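Search this site
Search
Advanced search

# Findgate Summer Events Listings

Listings of free and low-cost outdoor events in the Findgate park district, June through the end of the summer season. One row per event date. The set is meant for people who build calendars, maps and newsletters, and for anyone who wants to see what is on in their own park without opening 20 web pages.

Last updated: 2025-06-01

## What is in it

- 497 event dates in the main file
- Movies, concerts, dance nights, puppet shows, nature walks and craft mornings
- Parks in Findgate, Sturer and Pandell
- Plain CSV, UTF-8, comma separated, with a header row

A concert series that runs on four dates has four rows. All four share the same `series_id`. Events that have no series leave that column blank.

## Files

| File | Contents |
|---|---|
| `events.csv` | Main table, one row per event date |
| `parks.csv` | Park names, street addresses, nearest bus stop |
| `series.csv` | Series titles and short descriptions |
| `changes.txt` | Cancellations and moves, newest first |

## Columns in events.csv

| Column | Meaning |
|---|---|
| `event_id` | Stable number, never reused |
| `series_id` | Blank for one-time events |
| `title` | As printed in the season flyer |
| `kind` | movie, music, dance, theater, nature, craft, other |
| `park_id` | Matches `parks.csv` |
| `start` | Local time, 24-hour clock |
| `end` | Local time, blank if not announced |
| `cost` | Dollars per adult, 0 for free |
| `rain_plan` | cancel, move, go_ahead, unknown |
| `capacity` | Blank if there is no limit |
| `notes` | Free text |

Movies are listed with the time the lawn opens in `notes` and the time the film starts in `start`. In June that can be a gap of an hour or more, as screenings wait for dusk. If you only show `start` on your calendar, families looking for a good spot on the grass will get there late.

## Where the listings come from

Most rows were typed in from the printed season flyer and then checked against the notice boards at the parks. Pandell posts its own schedule and we used that wherever it differed from the flyer. The Sung Stage concerts in Sturer come from the stage's monthly sheet, which is more current than the flyer but leaves out end times. We did not guess at end times. They are blank.

Titles are kept as printed, including odd capital letters. The two spellings of "Theater" and "Theatre" are both in the source and both are in the file.

## Capacity

Capacity is the figure given by the park, not a count of people who came. The small garden at Pandell holds 100. The covered pavilion in Sturer holds 320 and is also the rain location for most of the Findgate music events. The main lawn is listed at 3,000 - that is for the whole lawn, including the slope at the back where the sound is poor.

Do not add up the capacity column to get attendance. There is no attendance data here.

## Known problems

- `rain_plan` is unknown for every craft morning.
- Two parks in Sturer share a name. Use `park_id`, not the name.
- Some nature walks give a trailhead in `notes` that is a long way from the park's street address.
- Food vendors are not listed. The flyer mentions them but gives no dates.
- Accessibility details are only filled in for parks with a paved path from the street. A blank does not mean a park has no access.

## Loading the file

```
import pandas as pd
events = pd.read_csv("events.csv", dtype={"event_id": str, "series_id": str})
parks = pd.read_csv("parks.csv", dtype=str)
full = events.merge(parks, on="park_id", how="left")
```

If the merge leaves blank park names, check that `park_id` was read as text in both tables. Leading zeros are dropped otherwise.

## Updates

Changes go into `changes.txt` first and into the main table at the end of each week. A canceled event stays in the table with "CANCELED" at the start of `notes`. Please keep those rows if you republish the file - people search for the event by name and need to find out that it is off.

## License and corrections

The listings may be copied, changed and republished, with or without credit. Send corrections through the issue tracker with the `event_id` and a note saying where you saw the right information.

The craft mornings are the thinnest part of the table, and corrections to them are the most useful. The flyer gives a title and a start time and very little else, so `notes` is often empty for these rows. If you have details on what a session covers, a few plain words are enough, in the style of "light gray housing, two black finger pads that meet in a V, fine dots on one of them" for a hand-held gripper. Keep it under 200 characters and leave out commas at the end of the line. 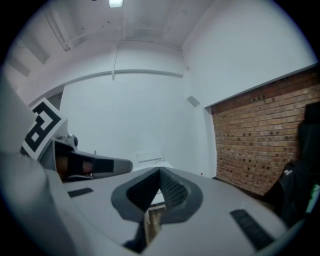
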